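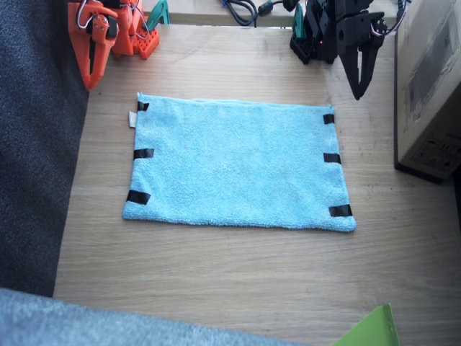 Catherine Guthrie
Doctoral researcher, Mideo project, Mondville

14 shares 2 comments

Figure 2. Workspace for the towel task, with the towel laid flat on the table. Strips of black tape are fixed along the two short sides, three on each side. The orange arm stands at the upper left and the black arm at the upper right.

4.2 Collection of demonstrations

The demonstrations in the first part of this study were given by hand, that is, the operator held the arm near the wrist and moved it through the task. For stiff objects this was sufficient. For cloth it was not satisfactory, and in the present section we explain how the procedure was changed to remote control and what consequences this had for the recorded data.

When a person guides two arms by hand, both hands of the person are occupied and are also very close to the cloth. In our early recordings the operator's fingers covered the corners of the towel in many images, exactly at the moment of the grasp. A policy trained on such images learns from hands which will be absent later. We therefore recorded all the towel demonstrations again with remote control. The operator sits at the table and moves two small input arms, one for each side, and the follower arms copy the joint positions. The recording software, which we call Bakach, stores the commands of the input arms, the measured positions of the followers and the camera images with one common clock.

The task is to fold the towel once, by bringing one short side over to the other short side. It is simple for a person. For two arms with narrow grippers there are several difficulties. The cloth is thin and lies directly on the table, so that the tip of the gripper must arrive low and almost touch the wood before it closes. If it arrives too high, it closes on the loops of the surface and the towel slips away after a short lift. If it arrives too low, the finger pushes against the table and the motor current rises. Our operators needed some practice until they could feel this difference, as the input arms give no force back to the hand.

The black tape was added for two purposes. First, it makes the places for grasping easy to see against the light blue cloth, both for the operator and for the camera. Second, it makes the edge a little stiffer at these places. We are aware that the tape is a simplification of the problem, and we return to this point in the discussion. The towel itself is an ordinary microfibre towel, and its care label was left on. We did not observe that the label disturbed the grasping, but it lies near one of the strips and a few operators preferred to begin at another strip for this reason.

Before each demonstration the towel was spread flat by hand in the middle of the table. We did not align it with a ruler. A small rotation was accepted, as can be seen in Figure 2, and this variation was wanted. In a first pilot all the towels had been placed very exactly, and the resulting policy failed when the towel was turned even slightly.

In total 71 demonstrations were kept for training. A demonstration was removed when the operator stopped before the end, when the cloth had to be corrected by hand, or when one of the follower arms lost its connection. We did not remove demonstrations which contained a second attempt at a grasp. On the contrary, we believe these are useful, since they show to the robot how to recover. Guthrie had made the opposite choice in the earlier Mideo report, and the results of the two are compared in Section 5.

The operators worked in blocks of 10 demonstrations with a pause after each block. It was noticed that the movements in the last part of a block were faster and also less careful at the release. In particular, the gripper was sometimes opened while the arm was already moving back, and then the folded edge was pulled along with it. After we had seen this in the recordings of one Tuesday session, we asked the operators to wait for a short moment before each release. This instruction was the only one that we changed during the collection in August.

One further remark concerns the coordination of the arms. In hand guidance, a single person must move both arms at the same speed while standing in an uncomfortable position, and the two trajectories often differ. With remote control the two sides were lifted more equally. Nevertheless, most operators had a preferred side, and the arm on this side usually arrived first at the cloth and waited for the other one. The delay is visible in the joint data and is reproduced by the trained policy, as we show in the next section.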